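3. Materials and setting

3.1 The workshop records

The study draws on the account books of the Grirau joinery works in Vernwood, which made doors, stair parts and church furniture until the firm closed. The books were kept by two clerks in turn, and their habits differ. The first clerk wrote down every tool that left the store, who took it and when it came back. The second noted only losses and repairs. We use the first clerk's books for questions about daily use and the second clerk's for questions about wear.

In all, 1777 entries name a striking tool of some kind. Of these, 238 give enough detail to tell a mallet from a hammer. The rest use the local word "knocker," which seems to have covered both. Ung and Osman, working on a smaller set of papers from the same town, took "knocker" to mean a mallet in every case. We think this goes too far. Several entries pair the word with nails, and one charges a man for a cracked window frame after he used "the iron knocker" on it.

Size is a harder matter. The clerks gave weights for new tools but rarely for old ones, and a head that had been dressed many times could end up much lighter than the book says. Where we compare weights, we use only the entries for tools bought that same season. The general form discussed in this section, with a thick cylindrical head on a handle, is shown in Figure 1.

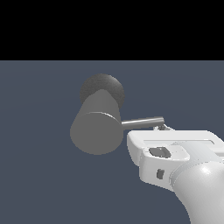 Figure 1. Hammer with a thick cylindrical head, resembling a mallet. Computer rendering.

3.2 Who used what

Apprentices drew tools from the store each morning and signed for them with a mark. Journeymen owned most of their own and appear in the books mainly when something broke. This means the record leans heavily toward the young. An apprentice who stayed his full term might show up in it around 200 times, while a journeyman of the same length of service might show up twice.

The bench rules, copied inside the cover of one book, say that chisels were to be struck with wood and never with iron. The repair entries suggest the rule was often ignored. Split chisel handles are the most common repair in the second clerk's hand, and they come in clusters — usually in November, when the works took on extra orders for doors. Sin has argued that these clusters show poor timber in the handles. That may be part of it, but the same stock was used through the spring with few complaints.

3.3 Interviews

Hsin-yi Ho spoke with former employees and their children at the Wotbridge reading room. The talks were open, and no set list of questions was used. People were asked to bring a tool if they still had one. Most remembered the store as a narrow room with a half door, and several recalled being sent back to it for the wrong size of mallet. Their memories of the bench rules were less steady. Two said they had never heard of them. 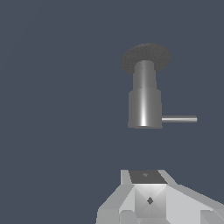 Vernwood, November

The notes that follow were written up by Tamer Aoun after the last round of interviews and are given as he left them, apart from spelling. They deal with the word "knocker" and with the Yip family, who supplied handles to the works.

The older speakers use "knocker" for anything swung with one hand. The younger ones know the word but put it down to their parents. In the Yip household it meant a wooden tool only, and an iron one was called by its weight. Handles were sold in bundles and left rough at the head end, so that each man could fit his own.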